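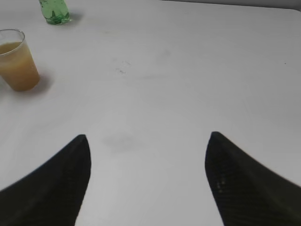
Kastevby, 4 de diciembre de 2018

Pinza en la mesa de bebidas: ¿quién responde del turno?

Milagros Iturra
En el comedor de Edell la pinza retira vasos y botellas de la mesa blanca. Éramos 9 personas y a dos se les ha asignado supervisión. ¿Debe modificarse su categoría?

Abelardo Núñez
Sí, si la función es habitual. Solicítelo por escrito antes de enero, con copia del cuadrante.

Luik
En Dindar no cambiaron nada. Los vasos con líquido los seguimos retirando a mano.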